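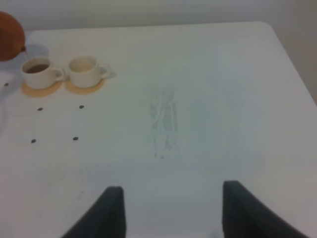 Tea being poured from an orange-brown teapot.

Cinddale's tea rooms want 52p more for a pot from Monday, and we are told the drinker should be grateful. The trade group Climmont, which speaks for 13 cafes in the town, blames milk, gas and rent. It says a pot has stayed at the same price since April.

That may be so. But Climmont gave the same three reasons for the last rise, and it has yet to show anyone the sums.

"We have held off as long as we could," said its chair, Dehua Dai. Asked whether prices would fall if gas did, he said it was "too early to say". 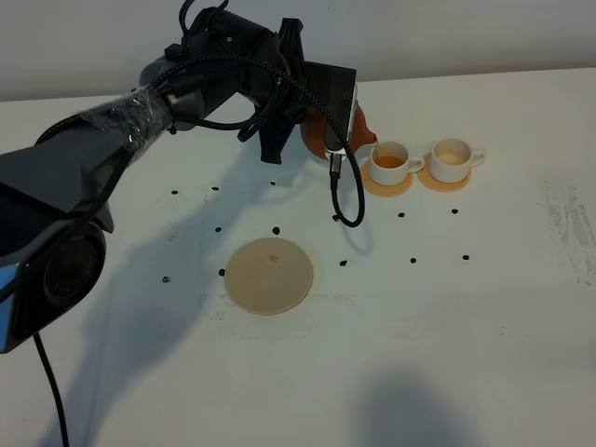
A white tabletop, with a robot arm reaching across it.

Gemico, which supplies leaf tea to most of the 13, says its own prices have gone up only once in 2 years. It would not say by how much.

Rakiya Odukoya has gone to the Zhong tea room on Mill Street most mornings for six years and is not convinced. "It's hot water and leaves," she said. "They said it was the milk last time - I don't take milk."

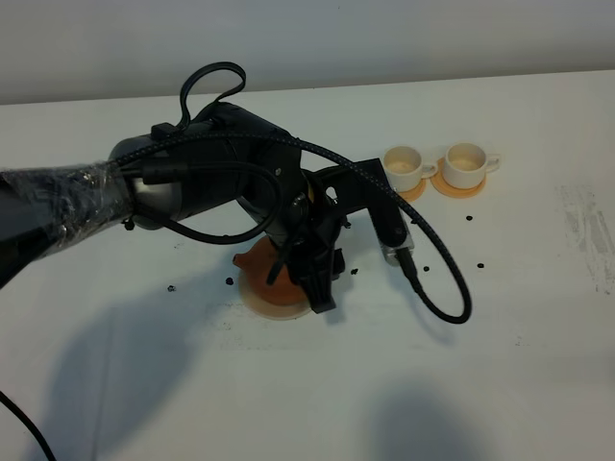 A reddish-brown teapot on the table.

Climmont has promised a "full review" of prices in the new year. It did not say who would carry it out, or if the public would get to read it.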